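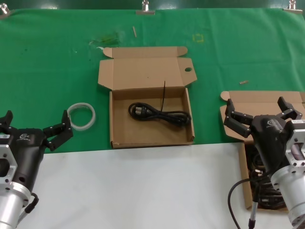 Hi all,

Sorry for the slow answer, December got away from me and then the mailing list digest went to the wrong folder. Ylva asked something I've been meaning to write up anyway, so I'm quoting her and then rambling.

On 10th February, Ylva Halvorsen wrote:
> We're looking at the Grelent two-arm package for our packing bench
> in Zaltville. Mostly power cords into small cardboard boxes. The sales
> page makes it look easy. Has anyone on the list run one on cords for
> more than an afternoon? And is the setup service worth paying for,
> or can two reasonably handy people do it?
>
> Ylva

We've had the trial kit for 14 days now, and cords are what we've been giving it, so I guess I'm your person! Short version: I like it, I'd rent before I bought, and I'd pay for the setup day.

Longer version. A cord is a rotten thing to hand to a robot. A block stays a block, but a cord flops, and the tail goes wherever it likes. The arm can have a perfectly good hold on the coil and still leave a long end hanging down outside the box.
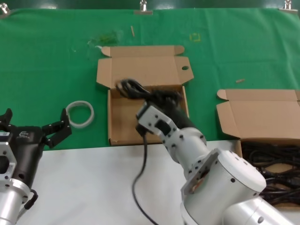 So most of our fiddling went into where along the bundle the fingers close. Grab the middle of the loop and both sides droop. Grab too near the plug and the rest trails behind like a kite string. Åsmund spent a whole evening on that one setting (he'll say it was an hour, don't believe him) and we ended up with a pick point near the tie, which has been a lot calmer. Tie your cords the same way every time, that's my biggest tip. It matters more than anything in the software menus.

The software is fine, by the way. Teaching a new motion took me 30 minutes the first time and I'm no programmer. You can save a motion and copy it over to the other arm, but please check it slowly before you let it run, the mirrored version isn't always what you had in mind. I do wish the undo went back more than 3 steps. Grumble, grumble.

Other bits, in no order:

- Put a cloth down and clip it along the back. Ours crept forward until we did.
- Flaps are a pain. A lid that springs up even a little gets in the way of the fingers, so crease them well.
- The manual skips the wrist camera almost completely. Ask support for the separate sheet, they'll email it.
- The trial is 600 a month from Dresach, and they told us part of that comes off if you buy. Get it in writing. 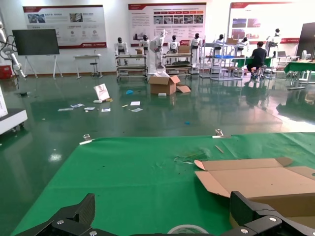 Can two handy people do the setup themselves? Probably, if they have a couple of days to spare and don't mind redoing the arm alignment, but I'd still pay for the service and get packing sooner.

Hjørdis looked at the Forsberg kit before we settled on this one and has notes on it, so maybe she'll chime in. Happy to have you over to try your own cords, Ylva, just bring the boxes too.

Cheers,
Borghild Nordin

Recent messages on this list
Re: Two-arm package for cords, any experience?
Forsberg kit, spare finger pads wanted
Dresach rental terms, has anyone seen the new ones?
Lertchai Panyasiri: notes on box flaps and creasing
Wrist camera sheet, second request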